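Halomon Alarm Monitoring Panel
Wodov Security Systems - Commercial and Residential Products

Overview

The Halomon is a wired and wireless alarm panel for small businesses, shared buildings and private homes. It is supplied, installed and maintained by Wodov Security Systems, and is monitored day and night from our own receiving center. The panel accepts motion detectors, door and window contacts, glass break sensors, smoke detectors and water sensors, and reports each of them separately, so that the operator who receives a signal knows which detector sent it.

The panel may be purchased outright or leased under a service agreement. In both cases the customer keeps the same telephone number for support and the same assigned technician wherever possible.

Capacity and Configuration

A single Halomon panel supports up to 100 detectors, divided into as many as five independent areas. Each area can be armed and disarmed on its own. A shop with living quarters upstairs, for instance, can leave the sales floor armed at night while the apartment remains in normal use. Jewelry cases, gun cabinets, safes and document rooms may be set as permanent zones, which stay armed at all times and require a second code to open.
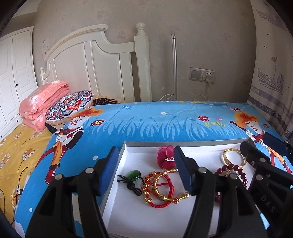

Permanent zones are programmed by the installer at the time of commissioning. Changes made later must be requested in writing by the account holder and are carried out on site. We do not alter these zones over the telephone.

The event log holds the last 2000 entries, including arming times, user codes, faults and power failures. Account holders may request a printed copy from the service desk or read the log directly on the keypad.

Keypads and Remote Control

The standard keypad is the Mushi, a surface-mounted unit with a backlit display and large keys. Up to eight may be connected to one panel. The Orkska radio module adds a second reporting path over the mobile network and takes over if the primary line fails. Many insurers ask for two reporting paths on commercial premises - please check the terms of your policy before ordering.

Technical Data

Detectors supported: 100
Independent areas: 5
Event log: 2000 entries
Outdoor siren radius: 170 feet, unobstructed
Backup battery: sealed, replaceable by technician only
Housing: steel, with tamper switch on cover and rear wall

Installation and Service

Installation begins with a site survey, at which the technician records entrances, existing wiring and any areas that need special treatment. A written quotation follows. Work is scheduled once the quotation has been signed and returned.

Annual inspections are included in the service agreement and cover the battery, the siren, all detectors and both reporting paths. Inspections for seasonal businesses may be moved to July on request.

Contact

Commercial accounts: Nathalie Desmet
Residential accounts and service agreements: Stijn Vanhove

The service desk answers from 8:00 a.m. to 6:00 p.m. Outside these hours, faults are taken by the receiving center and passed to the technician on call.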